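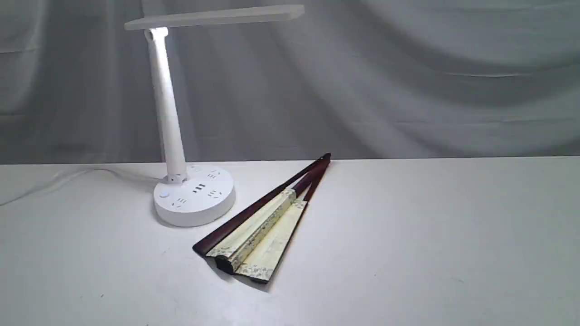

# Week 2: Light, shade and getting a table top to sit flat

Hello again everyone. These are my notes from the evening class, typed up a bit more fully because a few of you were scribbling so hard you forgot to look up! Bring them back in November when we start on colour.

## Warming up

I always begin with a page of grey. Take a soft pencil (I use a 2B, anything close will do) and fill a strip from as dark as you can manage down to bare paper. Do it slowly. Most of us press too timidly, me included, and then the whole drawing comes out the same pale mist and we wonder why it looks flat.

Set a timer for 60 seconds after that and draw whatever is nearest, without rubbing out. Then do it again. I kept mine from my own student days and they are dreadful, but I can still tell which mug it was.

## White things

White objects frighten people. The trick I was taught by Ketill Eyvindsson, who ran the Kvaran summer course when I was on it, is to leave the white thing alone and draw everything behind it first. A mid-grey cloth gives you an edge for free. Once that's in, you'll find the object needs only the faintest tone down its shaded side, and perhaps a little where it meets the table.

Squint! I know I say it every week. Squinting loses the fussy bits and leaves you the big shapes.

## Folds

Cloth has a direction, so find that before anything else. I put in one long sweeping line for the main pull of the fabric, then the dark creases, then the lighter bands between them. Soft folds want soft edges (side of the pencil, not the point). If you get muddled, pick one crease and follow it all the way down before you touch the next.

## The back edge of the table

Check it's level by measuring up from the bottom of your paper at both ends. Mine slopes down to the right if I don't, every single time.

## Paper and bits

- Cartridge paper is fine. If you want something heavier, the Velleo pad is 300 gsm and takes a lot of rubbing out.
- A putty rubber. The Wumberg ones go sticky in a warm room, so keep yours in its tin.
- Masking tape for the corners.

## For next time

Two drawings of the same pale object, one against something dark and one against something light. Write the time of day on the back of each, and don't tidy them up before you bring them in.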